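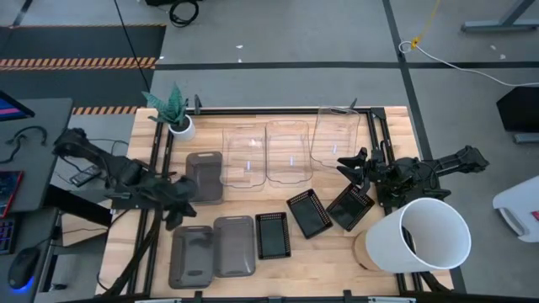 Undurbridge Visitor and Travel Information Group

Minutes of the autumn meeting
Sep 30, 2019 - by the group secretary

Minutes of the last meeting were approved with one correction: the bus from Dukell to the airport leaves from the north side of the station.

1. Station map. The new folding map shows the walk from Undurbridge station to the old harbor. 200 copies went to the Galbraith Hotel and 100 to the ticket hall. The hotel has asked for more. Agreed to reprint 200 after the ferry times are checked.

2. Airport bus. Route 18 no longer stops at Unero on the way in. Travelers with luggage should change at Dukell - the elevator there is working again. The web page still has the old stop list and will be corrected.

3. Luggage lockers. Members reported that the large lockers are often full by noon. The station will be asked if more can be added. No decision on a printed notice.

4. Winter hours. The information desk will close at 4 p.m. until the end of February. One member voted against.

5. Any other business. The sign at the harbor steps still points the wrong way. Carried over.

Last updated after approval by members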